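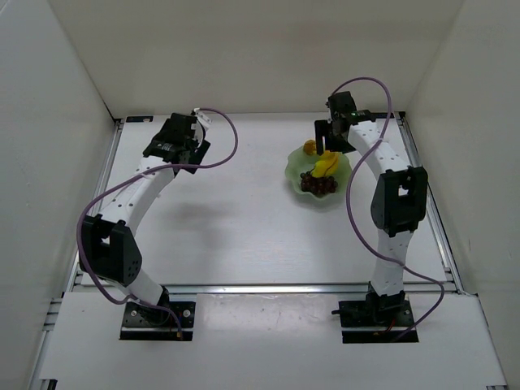
By Walter Bermúdez | October | 9 comments | 15 shares

Home Guides Two-Arm Cell Setup Maintenance Downloads

4. Cable routing and first check

Do this section after both bases are mounted on the front panel and before you load any program from Drirex. The Bideck cell uses one purple cable per arm. Leave slack in both. A cable pulled tight at the wrist will work its way out of the motor housing connector.

1. Switch off power to both arms and wait 40 seconds.

2. Check the screws on each base plate. Tighten any that turn by hand.

3. Plug the cable in at the gripper end first. Let it arch above the gripper and run it back past the forearm and elbow bracket to the base.

4. Hold the arm by the forearm link and move it slowly through its full reach. The cable should never go tight or catch on the elbow bracket.

CAUTION: Do not lift or steer the arm by the gripper finger.

5. Repeat for the other arm.

6. Set a shallow bowl on the right half of the work surface, toward the back, with a few pieces of fruit in it. We use a banana shape, grapes and one small round fruit.

7. Power on. Bring the right gripper over the bowl at low speed and keep the left arm clear.

8. Stop when the finger is beside the round fruit. Look at the cable again in this position.

NOTE: If the loop drops onto the work surface, take up slack at the base end only.

Recheck the cables every 1000 cycles. Spare cables are ordered through Manside.

Next: 5. Gripper zero position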